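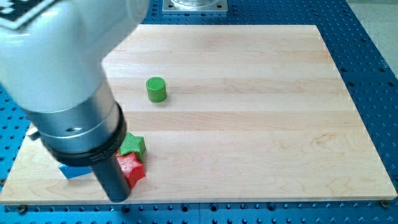
Trilteo Adds Maple Work Board to Its Karneo Tabletop Line

Trilteo has added a solid maple work board to Karneo, its line of tabletop surfaces and small wooden and molded parts for classrooms, sorting exercises and assembly practice. The board goes on sale in March and can be ordered on its own or with a set of shaped blocks.

The board is built from long strips of pale maple, glued edge to edge with the seams running the length of the panel. Strips are selected for straightness and moisture content. Color is not matched, and wavy grain, darker streaks and swirls are accepted as normal features of the wood. Knots and open cracks are rejected at the saw.

After gluing, each panel rests for 7 days before it is planed flat. Sanding is done in three passes, at 80, 100 and 400 grit, with the dust removed between passes. The surface is then sealed with a clear matte oil. No stain is used.

"Small parts are hard to see and hard to set down on a busy surface," said Manju Srivastava, product manager for Karneo at Trilteo. "We wanted a pale board that sits flat and stays flat. The grain is visible, but it does not compete with the shapes."

The block set includes stars and cylinders. Cylinders have a flat top with fine parallel ridges — a texture that lets users tell the top by touch. A green cylinder is part of every set. Replacement blocks can be ordered singly.

Panels are glued and planed at the Malhotra workshop, which has supplied Trilteo with hardwood parts since the first Karneo trays. Final inspection is carried out with a straightedge laid along the seams, across the seams and corner to corner.

"Most returns on wide boards come from cupping," said Zlata Demchenko, who heads production at Malhotra. "The rest period takes up rack space, but a panel planed too early will move again in the first dry month."

Boards should be wiped with a damp cloth and dried at once. They should not be soaked or stored against a heat source. The surface can be re-oiled as needed after light sanding at 400 grit, following the grain.

The board and block sets will be distributed through Zinel, which also handles spare parts and trade orders. Existing Karneo trays remain in production.

Press contact: Trilteo, Karneo product office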